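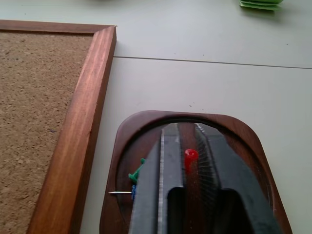

Corkboard in a wood frame, flat on the tabletop.

Moving the house maintenance schedule to a text file

June 10, 2022

I spent most of May getting the recurring maintenance schedule for the house out of Jundik and into a plain text file. Jundik is a household task app. I had used it since we bought the place, and the data had grown to 2599 entries, nearly all of them completed instances of the same few repeating tasks. These are notes on the export, the cleanup, the file format I settled on, and the parts that still don't work well.

Why move at all

Jundik stores a repeating task as a rule plus a chain of instances. Completing one instance creates the next. The next due date is computed from the previous due date by default, and from the completion date only if a checkbox is set on the rule. I had set the checkbox on perhaps half of my rules, with no consistency. The result was a set of tasks that had drifted into places they didn't belong. The gutter task was coming due in midsummer. The furnace filter had two open instances, one overdue and one due the following week, for the same filter.

Editing a rule does not rewrite its open instance. You edit the rule, complete the instance, and then the new rule applies. This is documented, but on a page I found only after I had already edited most of the rules twice.

The other problem was notes. Each instance has its own note field. When I replaced the fill valve in the upstairs toilet I wrote the part number in the note on that instance, and once it was completed the note was reachable only by scrolling through the history. Search covers titles. It does not cover notes.

The export

Jundik exports to CSV from the account page. The file arrives by email as a link. The columns are title, rule, due, completed, note, list, and an internal identifier. Three things to know before relying on it:

The rule column is free text in the language of the interface, so you get "every 2 months" as a string. Anything more complicated comes out as "custom" and nothing else. I had to open those rules in the app and copy them by hand.

Due dates are exported in local time and completed dates in UTC. A task completed in the evening shows up as completed the next day. For maintenance intervals this makes no difference. It did break my first attempt at removing duplicates, which compared dates for equality.

Line breaks in notes are preserved inside quoted fields. A proper CSV parser handles this. A line-oriented tool will not, and I lost part of an afternoon to a sort command that shuffled half of a paragraph about the sump pump into the middle of the smoke alarm records.

Cleanup

I grouped the rows by title, after lowercasing and trimming. Many tasks had been retyped with small differences over the years: "clean dryer vent," "dryer vent," "vent, dryer." I merged these by hand with a small lookup table. There is probably a clever way to do it with fuzzy matching. The table took less time than reading about fuzzy matching would have.

After merging, there were 17 tasks that I still consider real. The rest were one-time jobs, tasks for equipment we no longer own, or things I had entered in a burst of optimism and never done. I deleted "wax window tracks" without regret.

For each real task I computed the gap between consecutive completions and took the median. I compared that to the interval in the rule. In most cases the actual interval was longer than the stated one. The refrigerator coils were the worst, with a median gap more than 60 days past the interval I had set. For those tasks I had to decide whether the interval was wrong or my behavior was wrong. Where the manufacturer's manual gave a figure, I kept the manual's figure. Where the number was something I had picked myself, I changed it to match what I had been doing, as long as nothing had gone wrong in the meantime.

The file format

One task per block, blocks separated by a blank line. Each block starts with the task name on its own line, followed by fields in the form of a key, a colon, and a value. The fields are:

interval: a number and a unit, days, weeks, months or years.

from: either "done" or "fixed." With "done," the next date is the last completion plus the interval. With "fixed," it stays tied to the calendar regardless of when the work was done. This is the Jundik checkbox, except that it's required and the script refuses to run without it.

season: optional, a range of months. If the computed date falls outside the range, it moves forward to the start of the next range. Gutters, outside faucets and the window air conditioner use this.

parts: free text. Filter sizes, battery types, part numbers.

done: a date, optionally followed by a comment. This field repeats. New entries go at the top.

The repeating done field is the main gain for me. The whole history of a task sits under its name, with comments, and any text editor can search it. When I need to know which cartridge fits the kitchen faucet, I open the file and look for "faucet."

I considered YAML and rejected it on the grounds that I would eventually paste in a comment containing a colon and spend an evening looking for the error. The parser for my format splits on the first colon only. It's short enough that I can read the entire thing on one screen.

The script

It reads the file, computes the next date for each task, sorts, and prints. There are no options. Overdue tasks are printed first with the number of days overdue. It runs every morning on the small computer that already handles backups, and mails me the output only if something is due in the coming week.

Month arithmetic is the one place where care is needed. One month after January 31 has no single correct answer. I clamp to the last day of the month, and for "fixed" tasks I compute from the original anchor date each time so that the clamping does not accumulate. Without this, a task anchored to the 31st slides to the 28th after its first February and stays there.

Daylight saving time does not come into it. There are no times in the file, only dates, and the script never converts one to the other.

The water softener

We have a Fluditell softener, which keeps its own count of gallons and shows a message when it thinks the salt is low. It has no way to report this anywhere except on its own display, in the basement, behind the water heater. I had been treating salt as a calendar task, with poor results. Use varies too much between a normal week and a week with guests.

My current arrangement is to treat "check salt" as the calendar task and "add salt" as something recorded only in the comment. The interval is short and the task takes a minute. After a year of comments I should have enough to estimate consumption, and maybe to lengthen the interval. I looked at the Fiter add-on sensor, which sits under the lid and measures the distance to the salt. It needs its own hub and an account, and I have just finished getting rid of an account.

What still doesn't work

Marking a task done requires opening the file. On a computer this is fine. On a phone, with wet hands, next to a softener, it is not. At present I tell myself I'll enter it later, and I enter it with the wrong date. A form on a local web page would fix this and would be more code than everything else combined, so it has not been written.

Tasks that depend on other tasks are not represented. Draining the water heater should happen before inspecting the anode rod, and the only thing enforcing that is a comment.

Shared use is poor. Jundik did this well, and I should say so. Two people could check things off and both would see it. With the file, the other adult in the house gets the same morning email and tells me what has been done, and I type it in.

I also have no good answer for work done by others. The boiler is serviced by Trnka every fall, and they leave a paper report with combustion readings on it. I copy the date into the file and put the report in a folder. The readings would be useful as a series, but I have not decided whether they belong in the done comment or in a file of their own. Until then the folder is the record, and the comment says "see folder."

The Jundik account is closed as of last week. I kept the original CSV next to the new file, unedited, and both are in the nightly backup. The first test will be the dryer vent, which the script says is 2 days overdue.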